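Gristberg Light Readings
README, last edited Oct 19, 2020
2 comments · 16 shares

What this is

A table of light level readings taken by hand in the large workroom at Gristberg, plus a short notes file. The readings were made in July, before anyone had settled whether to replace the ceiling lights. Brisitz, who would like to sell us the new ones, says the room is underlit. I wanted to know if that was true before we spent money on it. I still don't think the answer is a simple yes.

If you came looking for a proper photometric survey, keep looking. One meter, one person reading it, one person writing it down.

Files

readings.csv: the table, 1,000 rows
points.txt: where each of the 16 measuring points is, in words
notes.txt: everything that went wrong, in the order it went wrong

Columns in readings.csv

point: the measuring point, named the same way as in points.txt
height: "table" or "floor"
lux: the number on the meter, copied as shown
tubes: on or off
downlights: on or off
daylight: "bright", "dull" or "dark"
remark: usually blank

The daylight column is the weakest thing in the file. It records what the person holding the meter thought of the sky through the tall windows. We had no outdoor reading to compare it with. "Bright" at the start of a session and "bright" an hour later may not be the same thing at all, and I would not build a chart on it. Somebody already has. Please don't cite that chart.

The room

White ribbed ceiling, wide white beams across it, tube lights up there, and round recessed downlights running toward the back. There is a mezzanine with a dark metal railing along one side and tall windows in dark frames past that. A square white column stands out on the floor, and it throws a shadow that gave us more arguments than any lamp did.

The tubes don't look equally bright to the eye. The Brisitz brochure takes this kind of thing as evidence of failing lamps. Maybe. A tube farther away also looks dimmer, and eyes are poor meters. We did not take readings directly under each tube at the same distance, so this data can't settle it. I asked for that to be done and it was skipped for lack of a ladder.

What the readings say

With the tubes on and a dull sky, most of the table-height points read above 300 lux. That was the number we had agreed on beforehand as good enough for ordinary table work. I mention that we agreed on it beforehand because afterward there was some interest in agreeing on a different one.

The points behind the column and under the mezzanine read lower. So do nearly all the floor-height points, which surprises no one who has ever looked for a dropped screw. Whether that matters depends on what you do on the floor.

The downlights made a difference only at the points close to them. I had been told they "carry" the back of the room. The table does not show it.

What it does not say

Nothing about glare. The Mendoza report, which some of you were sent, has a whole page on glare and quotes our lux values to support it. Lux at the tabletop tells you how much light lands on the tabletop. It can't tell you if the person sitting there is squinting.

Nothing about flicker or color either. Two people told me the tubes give them headaches. I believe the headaches. I have no data on the tubes.

Nothing about winter. All of it is from July.

Known problems

The meter is a Ploltell handheld. It had been in a drawer for a long time and came with no calibration paper. We put it beside a borrowed one for a few minutes, they disagreed slightly, and there was no way to tell which was right. Treat differences between points as more useful than the values themselves.

The person reading the meter cast a shadow on it more often than the remarks admit. If you see a low value with good values on both sides of it in the same session, suspect an elbow.

Tables moved. The points were tied to the column and the walls so that this wouldn't matter, but a few remarks say things like "at usual table", and I can't tell you which table was usual. Those rows are kept in. Filter on the word "usual" if you want them gone.

"Floor" sometimes meant the floor and sometimes meant the meter sitting on its case. See notes.txt.

Using the data

Use it for whatever you like. If you publish anything, say it is one room and one month. Please leave out the word "survey". If you sell lamps, I can't stop you, but I would ask that you quote the table-height rows and the floor-height rows separately and not average them. The average is a meaningless number and happens to be a very convenient one.

Corrections

Send them to Sunita Szabo, with the row and the reason. "It seems low" is not a reason. I have had several of those, all for the same point, and I went back and it was low.

Photo of the room

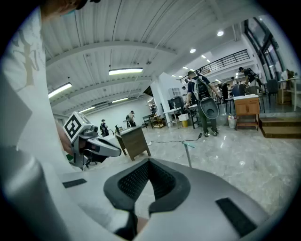
Gristberg workroom: ceiling tubes, column, and the mezzanine railing at upper right.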